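How to wash up by hand and dry everything properly in a small kitchen

By Vasanthi Weerakoon
7 December 2021

When I moved to my present flat I had a dishwasher for the first time in my life, and still I wash many things by hand. Good knives, the thin glasses from my aunt, the non-stick pan, all of these don't like the machine. So I have now both ways of working in one kitchen, and it took me some weeks to find an order which does not leave water everywhere. I write it down because my neighbour Mahsa Hashemi asked me for it, and then her sister asked also.

What you need

A sink, best with two basins. If you have only one, a plastic bowl inside it can do the work of the second.
A dish rack that fits inside the smaller basin. Measure the basin at the bottom and not at the top, as many basins become narrower going down. My first rack I had to give back to the shop.
Washing-up liquid, a sponge, a brush with a long handle.
Two cotton tea towels, one for glasses and one for the rest.
A dry cloth for the worktop.

Step 1. Empty the rack first

Before you open the tap, put away everything that is dry from last time. I know this is boring. But if you start with a half-full rack, the clean dry plates get wet again from the new ones and you must dry them twice.

Step 2. Scrape and sort

Scrape the food into the bin with a spatula. Do not use the tap for this, it takes a lot of water and the drain will smell after a few days. Then make groups next to the sink: glasses, cutlery, plates, pots. Things for the dishwasher go directly in and don't stay on the worktop.

Step 3. Wash in the right order

Fill the large basin to one third with hot water and a small squeeze of liquid. Start with the glasses, then cutlery, then plates and bowls, and the greasy pots come last. Change the water when it looks grey or when the foam is gone. For a dinner of 6 people I change it twice.

Never let a sharp knife lie under the foam. Wash it in your hand, rinse it, dry it and put it back in the block.

Step 4. Rinse over the small basin

Turn the tap over the small basin and rinse each piece shortly under cold or lukewarm water, the back side too. A tall curved tap is very practical here, because a large pot can go under it. Then the piece goes into the rack directly and the drops fall where they should.

Step 5. Stand the plates up

A plate must stand upright and must not touch its neighbour. Leave one free slot between deep plates. Bowls should lean with the open side down, a little bit at an angle, so that air can come inside. Cups with a hollow foot collect water there, so tip them once after a few minutes.

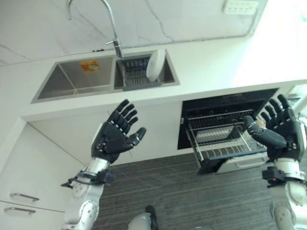

Rack and plate in the small basin, large basin free, dishwasher or drying cabinet open below on the right.

Step 6. Let the dishwasher dry with open door

If your machine was running too, open it when the programme is finished and pull the wire rack out towards you. In the drawer type it comes out together with the front, in the door type you pull the upper rack first. Empty the lower part before the upper one if you have two levels, otherwise the water from the cups runs down on the dry plates.

After 37 minutes on the kitchen timer my plates are usually dry. Plastic boxes are not, they always need the towel.

Step 7. Finish the sink and the worktop

Let the water out and take the bits from the drain with a piece of kitchen paper. Wipe the large basin with the sponge, rinse, and then go over it with the dry cloth. On steel you see each drop when it has dried, especially where the water is hard. Wipe also behind the tap, where a small pool likes to stay.

At the end dry the worktop and the top edge of the cabinet doors under the sink. Water runs down there and the edge can swell with time. Hang the towels open, not folded.

Once a week

Take the rack out and look at its feet. Mine get a white or brown line. I put the rack for half an hour in warm water with a cup of vinegar, then brush it and rinse well. Sponges I change every 7 days.

If your glasses become cloudy from hand washing, try less liquid before you buy anything special. For me this was enough.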